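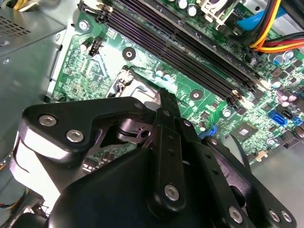
Chapter 7
Coming Down: How Capsules Get Home

Getting to space takes up most of the headlines, and fair enough, a rocket launch is a wonderful thing to watch! But anything we want back from space has to make the trip the other way, and that trip is every bit as exciting. A capsule coming home from orbit hits the upper air at more than 7 kilometers per second. A few minutes later it has to be moving slowly enough to land without breaking what's inside. Where does all that speed go?

Think about rubbing your hands together on a cold January morning. Your palms warm up because energy of motion turns into heat. A returning capsule has far more energy of motion than your hands do, and nearly all of it has to end up as heat too. Most of that heat doesn't come from rubbing, though. Air piles up in front of the capsule faster than it can get out of the way, and squeezed air gets hot (feel the barrel of a bicycle pump after a few dozen strokes). In front of a capsule it gets so hot that it glows.

Early engineers expected a sharp, needle-like shape to work best. It seems sensible, doesn't it? Sharp things cut through air. Then, in the early 1950s, researchers found that a blunt shape does a much better job. The wide, rounded face pushes a thick layer of squeezed air ahead of it, and most of the heat stays out in that layer and flows away around the sides. We'll build on this idea all through Sections 7.2 and 7.3, so spend some time with it now.

Meet the Bumham capsule

In this chapter we'll follow one small craft from its last orbit to the ground. The Bumham capsule carries trays of crystals grown in weightlessness. It has a mass of 225 kilograms, and its landing area is the dry lake bed at Gerngate. On May 23, 2018, it came down there after 45 days in orbit, and the flight team was kind enough to share its records with us.

Vega Marín led the heat shield group for that flight. Her team used a material called Plastedier, which chars and slowly wears away as it heats up, carrying heat off with it. We call this ablation (ab-LAY-shun), and you'll meet the math behind it in Section 7.4. "I still get goosebumps when I look at a shield that has flown," she told us. "You can read the whole trip in the char, if you know how."

Reading the char is the subject of the Pettigrew Lab at the end of the chapter. Bring a ruler and old clothes.

Before you start

You should be comfortable with kinetic energy (Chapter 3) and with circular orbits (Chapter 5). If the term "drag" feels shaky, go back to Section 4.6 and redo the first two practice problems.

Key terms
ablation
blunt body
drogue parachute
peak heating
reentry corridor

Warm-up

Suppose the Bumham capsule is moving at 925 meters per second partway down. Work out its kinetic energy. Then work it out again at 7,500 meters per second, close to its speed in orbit. How many times larger is the second answer? Keep both numbers in your notebook, as you'll need them in Section 7.2.

7.1 Leaving Orbit

A capsule in orbit is already falling. It just moves sideways so fast that the ground curves away beneath it. To bring it home, we only need to slow it a little, and the burn that does this is surprisingly short.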